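Chapter 6
Buying a Demonstration Kit 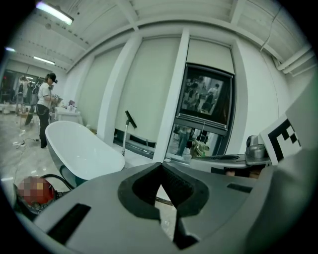 Ayodele Fashola objects that a chapter on purchasing has no place in a robotics textbook, and that students who want to learn about invoices can go and get a job. The objection was made in the margin of an early draft, in green ink, next to a coffee ring. It has been considered. The chapter stays, and it has grown by two sections.

The reason is simple enough. Most people who work with robot learning will sooner or later be asked which kit to buy, usually by someone who has already decided and would like company. A hand-held gripper kit is the usual first purchase. A person carries the gripper by hand through a household task, the camera on it records what the fingers meet, and a policy is trained on the recordings. No robot arm is needed until much later, by which time the budget has often been spent on carrying cases.

Throughout the chapter we follow one purchase, made by a small training school named Hinds. Hinds wanted recordings of domestic work: wiping, putting away, turning things on and off. It had one large room, a modest grant and a supervisor, Cengiz Bozkurt, who had been burned before by a vacuum gripper and talked about it at lunch. Two suppliers made the shortlist.

Gralisen sold a kit outright. The buyer got two grippers, a sheet of spare markers, a calibration board and a manual whose section on safety was longer than its section on use. Everything else was the buyer's affair.

Wasovness sold a service. Its kit came on loan, recordings were uploaded overnight, and what came back was a tidy set of trajectories with the bad ones removed. The word "bad" was not defined in the contract. We will spend most of Section 6.3 on that word.

6.1 What the brochure measures

Suppliers like to quote the number of demonstrations an operator can record in a day. Wasovness promised 458. The figure was achieved by a practiced operator moving a sponge from one side of a tray to the other, a task for which demand is limited. When Hinds ran its own trial on bathroom tasks, an operator got through 54 in a working morning and then asked to sit down.

Neither figure is dishonest. They measure different things, and a buyer should learn to ask which thing. A short task with no reset between attempts will always make a kit look quick. A task in which a towel has to be unfolded, hung, dropped on purpose and hung again will make any kit look like a punishment. Before comparing two rates, write down the task, the reset, the length of one attempt and who was holding the gripper. If the supplier cannot supply the fourth item, assume it was the person who designed it.

6.2 What the brochure leaves out

Weight is printed in every brochure. Balance is printed in none. A gripper that feels light in a sales meeting may pull steadily at the wrist after 20 minutes, and an operator with a sore wrist begins to make small economies of movement that the policy will faithfully learn. One of the Hinds trial sets taught its policy to approach every faucet from below, with a slight air of resentment.

Tracking deserves the same suspicion. Visual tracking depends on having something to look at, so ask how the kit behaves near mirrors, gloss surfaces and blank walls. Bathrooms offer all of these in generous amounts. Gralisen's manual recommended "avoiding reflective environments where practical," a sentence that Bozkurt underlined twice and mailed back.

Then there are the parts that wear. Finger pads, cables and battery clips fail in roughly that order, and replacement prices live on a separate page of the catalog. Hinds ended up buying its pads from a third firm, Bakero, whose main business was drawer liners. They fit after trimming.

Before reading on, try the following.

Write a one-page request for quotation for a hand-held kit to be used in a kitchen or bathroom. State the task before you state the budget. Then exchange pages with a classmate and answer theirs as a supplier would, promising as much as you can without lying. Keep both pages. You will need them in Section 6.3, where we read the Wasovness contract from the back.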